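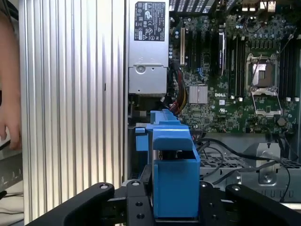

The old workstation, opened for cleaning

In July we finally took the side off the Dell workstation that served our small drawing office, Nurano, for many years. Ruxandra Gavrilă wanted to know which parts are still good before we decide if it stays or goes. I have put my notes in this gallery so that Genji Hoshino, who keeps the spare parts, can find them easily.

Inside the case
The green motherboard with the DELL name in white. The CPU socket is empty and its load plate is folded down. Please do not touch the contacts inside the socket with your fingers.

Drive carrier
It is blue plastic, with a small square latch. If you have one of the same kind at home, we would be glad to receive it.

Power supply
A silver unit with a black label. The red, yellow and black cables go down from it to the board. I will write the label text in our parts book under number 1743.

Memory
One module with a silver heat spreader is in its slot. Before you order more, ask me for the correct type.

Questions about the parts can go to Aurelia Mocanu, room 52, in the mornings.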